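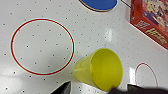 *Yellow cup on its side, fingers open, on the dotted white board. View from the wrist camera.*

## Kit on loan: the Plirkden arm

Quick one this month, I'm writing it between jobs. We've got the Plirkden tabletop arm on a 28 day loan and the question for members is whether we buy it when the loan runs out. Price to us is $400 a month on the lease plan, or outright at a figure Jayanthi is still trying to get in writing. Will pass it on when she does.

What comes with it: the arm, a two-finger gripper, wrist camera, power brick, clamp, a laptop licence. No spare finger pads, which I'd have expected at that money. Britirmont sell pads that are meant to fit. Not tried.

**Set-up.** Mohandas and I had it clamped and moving before lunch on Monday. The printed guide is thin and skips the bit where you tell the software which way up the camera is. Lost an hour there. Lakshmi found the setting eventually, under Display of all places.

**Picking things up.** Pretty good with boxes and anything standing upright. Cups lying down are harder – the fingers want to come in level with the rim and you have to teach it a different approach for each way the cup might be facing. Albertina has the best touch with the hand controller so far, she got it to stand a cup up 6 times running and then went home while she was ahead. Flat discs are still a pain. The gripper can't get under an edge, so we're sliding them to the side of the board first and pinching from there. Slow.

**Camera.** Decent colour, bright things really stand out. It goes soft up close on whatever is nearest the lens, and a shiny board throws glare back at it. Sreekumar wants to try a matt sheet over the top and turn off one bank of lights. Fine by me, so long as someone writes down which bank.

**Noise.** Quieter than the old Vestthorpe unit by a mile. You can hold a converstaion next to it.

**Gripes.** Cable is short. The stop button is on the base where you have to reach past the arm to hit it, I don't love that with juniors in the room. Plirkden support did answer my email the same day, and they say an extension button is sold seperately. Of course it is.

Where I've landed so far: good teaching arm, fair price on lease, wouldn't buy outright until we've seen the number and sorted out the button. Mohandas is keener than me. Lakshmi would sooner wait and look at the Iyengar one in June.

If you want a go, there are 4 evening slots left before it goes back. Put your name on the sheet by the door or text Jayanthi. Closed shoes, hair tied back, and please park the arm before you shut the laptop – it sulks otherwise and needs the whole start-up again.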